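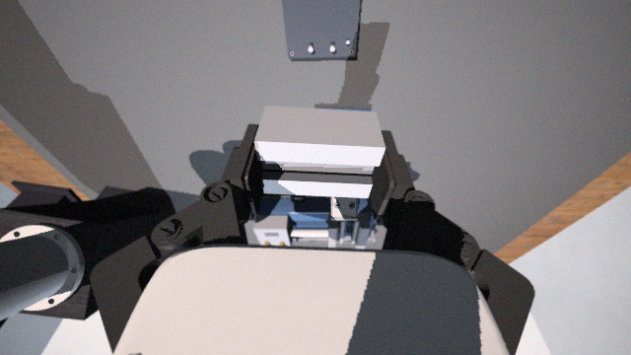

A reader in Landwood wrote to us in November that the town had no business closing its public counter on weekday afternoons, and that anyone who thought an online form was a fair substitute had never tried to fill one in on behalf of a parent. The letter was short and rather angry. It was also, in our view, largely correct, and it deserves a fuller answer than the one the town gave at its winter meeting.

The facts are not in dispute. Until last year the counter at the Landwood municipal building was open 35 hours a week. Residents could pay a water bill there, ask for a copy of a birth certificate, apply for a parking permit or contest a fee. The counter now opens in the mornings only, and for two of those mornings it serves people with appointments. Everything else has moved to the Grovidus portal, which the town adopted together with Kistau and several smaller places along the river.

The case for the change was made in good faith. Most routine requests can be handled without a visit. A resident who works a full day is better served by a form that can be sent in at ten in the evening than by a counter that closes at five. Staff who are not called to the window can finish their files without interruption, and a permit that once took 40 days to reach the applicant now often arrives sooner. This publication supported the portal when it was proposed and sees no cause to withdraw that support.

What we did not support, and what was never plainly put to residents, was the removal of the alternative. The proposal that went out for comment spoke of "an additional channel." The budget adopted afterward treated the channel as a replacement. Those are two different decisions, and the second should have had its own hearing.

It is often said that the people who still prefer the counter are elderly and that the matter will settle itself with time. We find this argument both unkind and inaccurate. Those who come in the mornings include newly arrived families who are unsure which form applies to them, owners of small shops with a question that falls between two departments, and people who have recently lost a relative and have a folder of papers they do not understand. Their difficulty is seldom with the computer. They do not know what to ask for, and a form can be completed only by someone who already knows its name.

A clerk at a counter does a kind of work that rarely appears in a report. The clerk hears a muddled account, works out which of several procedures the person needs, and notices that a second paper is missing before it causes a delay. When that work is taken away it does not vanish. It passes to the resident's daughter, to the neighbor who is good with such things, to the library desk, and to the staff of the Agarwal Center on Mill Street, who were hired to run adult classes and now spend much of the week helping visitors reset their passwords. None of those hours are recorded as a cost to the town, and so the savings look larger than they are.

There is also the question of correction. When a clerk makes an error, the resident can point to it across the desk and have it put right. When the portal rejects an application, it gives a code. The reader from Landwood described receiving code 39 on three successive evenings — the printed guide to the portal does not list it — and learning by telephone that the property address had been entered with an abbreviation the system did not accept. A person of ordinary patience would have given up, and we suspect that a number of them have. The town publishes how many applications are completed each quarter. It does not publish how many are started and abandoned, and it should.

Kistau offers a useful comparison. It joined the portal on the same terms and kept its counter open through the afternoon, with one clerk in place of two. The arrangement has its faults. The line is long on the first day of the month, and the clerk cannot deal with every subject. Yet a resident who goes to the Kistau building with a question at three o'clock will find a person there, and the council has been able to learn from that clerk which forms are causing trouble. Two of them have been rewritten as a result.

We do not ask Landwood to return to its former hours. The former hours were generous, and some of them were little used. We ask that the counter be open on at least three afternoons a week without appointment, that every rejection notice carry a sentence in plain English and a telephone number answered by someone with the authority to correct a record, and that the town reimburse the Agarwal Center for the assistance its staff now provide. The sums involved are modest beside the annual license for the portal itself.

The budget session opens on Tue 10 March, and written comments will be accepted until noon on that day. They may be sent through the portal. They may also be handed in on paper at the municipal building, provided that the resident is able to come in the morning.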